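Search this site Search Go

How to Tidy Floor Cables and Clear a Carpet Tile Floor

Cables on an office or workroom floor catch feet, chair legs and vacuum heads. Most of the work of tidying them is sorting out which cable goes where before you move anything. Allow yourself an evening for a medium-sized room, or start by 6 p.m. if the equipment has to be running again the next morning.

What you need

A roll of hook-and-loop tape, cut into strips the length of your hand
Masking tape and a pen for labels
Low-pile cable cover, the kind that grips carpet
A small bin
A vacuum with a brush head

We buy the tape from Stikum in a 13-foot roll. Any brand will do as long as it can be opened again. Do not use zip ties on cables you expect to move.

Step 1. Pick up what is loose

Start with anything that isn't a cable. Small dark things are easy to miss on gray carpet, so get down low and look under the chairs and along the bottom of each shelf or table. Put screws and clips in a cup and sort them later. Soft things such as throws and fleece should be shaken out and folded over a chair back. If left on the floor they pick up grit from the tiles and shed fluff into the vacuum brush.

Step 2. Trace each cable

Choose one end and follow it by hand to the other. Do not pull on a tangle to find out what moves. Put a label at both ends as you go, two inches back from the plug, and write what the cable feeds. "Desk lamp" is more useful than "lamp."

If a cable has nothing at either end, coil it and set it aside. In the Clidmont office we filled a shoebox this way and have not gone back to it.

Step 3. Undo the coils

Shut down the equipment and unplug one end of each cable in the tangle. Work from the free end and feed it back through the loops. A thin cable will hold its old waves for a few days after it is laid straight. Leave it under the cover and it will flatten. Do not bend it backward to take the curl out.

Step 4. Choose a route

Run along the wall wherever the cable is long enough. Where it has to cross open floor, take the shortest straight line and follow a seam between the carpet tiles. Do not lift the tiles and put the cable underneath. The tile will rock and the edge will fray.

Keep the route clear of chairs with thin metal legs, which can press a lot of weight onto a small spot. Move bins and boxes away from the plugs so you can reach them without shifting anything.

Step 5. Tie up the slack

Fold spare length into a flat loop and wrap it with two strips. Hang the loop off the floor from a desk leg or a hook. Six loops on one hook is too many. Add another hook.

Step 6. Vacuum and cover

Vacuum with the grain of the tile, then press the cover down from one end to the other. Check the corners after a week.

Carpet and a black cable in the first picture, carpet tiles in the second, pink fluffy fabric in the third.

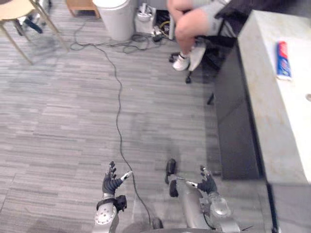
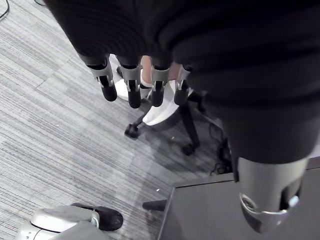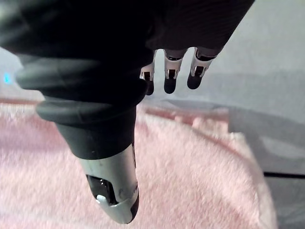
Orellana wrote in to say that the cover strip lifted at one end in the Trinddale workroom until the carpet under it had been vacuumed twice, and that labels in pencil lasted longer there than the ones in felt-tip. Masking tape left on past January had to be picked off in bits, so it may be worth switching to proper cable tags once the layout is settled.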